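Mirnex: scoring a partly flooded region at the end of round 5

Posted in: Board games, Rules and scoring

Calteo

We have played Mirnex four times with the second edition rulebook and have scored the flooding differently each time. The rulebook says that a region is "closed" when all its borders carry a wall or a river token. It also says that flooded hexes "do not count towards the region". It does not say whether the border of a flooded hex still counts as a border.

The position was as follows. End of round 5, three players. I held the northern region with two towers and a granary. Two hexes on the east side flooded in the weather phase. If flooded hexes are removed from the region, the wall on the far side of them is no longer touching it and the region is open. If they stay but score nothing, the region is closed and I take the closing bonus of 70.

The difference decided the game. With the bonus I finish on 718. Without it I finish on 648, and the player on my left wins with 650. She is not pleased with my reading and I am not pleased with hers.

I have looked through the official FAQ and found only the entry on flooded granaries. I would prefer an answer with a page reference to one based on what feels right. We play without the harbour module.

Plullel

I would say it's open. Flooded means gone. That's how we have always done it, and the map looks odd otherwise. We also give a bonus to anyone who loses three hexes in one go, but that's a house rule, so ignore it.

Might have been different in the first edition. I sold mine.

Bontu Gebremichael

The region is closed and the bonus stands. The relevant text is split across two places, which explains why the question comes up so often.

Page 14, weather phase: a flood token is placed on top of the hex. The hex is not taken off the map and its edges are not altered. Page 22, scoring: closure is checked first, before any hex is counted. The phrase "do not count towards the region" appears in step 3, where hexes are multiplied by towers. It has no bearing on step 1, where borders are checked.

The order is therefore:

Step 1. Trace the border of each region. Flood tokens are ignored.
Step 2. Award closing bonuses.
Step 3. Count dry hexes and multiply by towers.
Step 4. Add granaries. A granary on a flooded hex scores nothing (this is the FAQ entry you found).

There is one exception. If a flood token lands on a hex with a wall and the weather card shows the broken wall symbol, the wall is removed at once and the region may well be open by the time you reach step 1. You don't mention the card, so check which one it was. Nearly half of the flood cards in the second edition carry the symbol, and it is small and printed in the same grey as the card number.

Plullel's reading matches the first edition, where flooded hexes were physically turned over and lost their edges. It is not correct for the second. If your group has a mixed set — first edition map, second edition cards — agree on one rulebook before set-up. The two do not combine cleanly at this point.

For the tie-break, should you ever need it, see page 23: most dry hexes, then most unused river tokens.

Calteo

Thank you. The card was number 31, no broken wall. Closed, then, and 718 stands. She has asked for a rematch with the harbour module, so I expect to be back with something about piers.
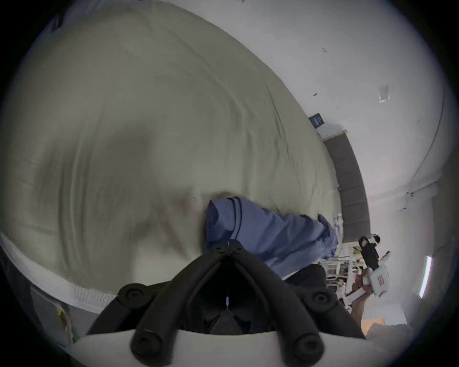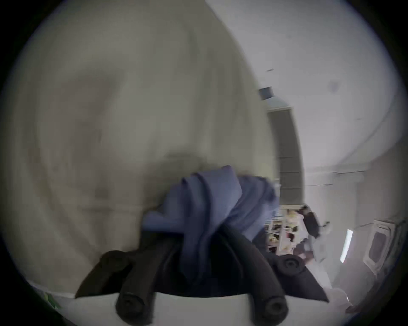
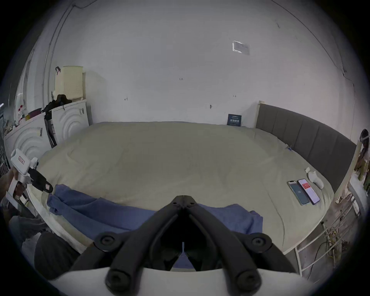 Blue fabric, all three. Photos: Heffernan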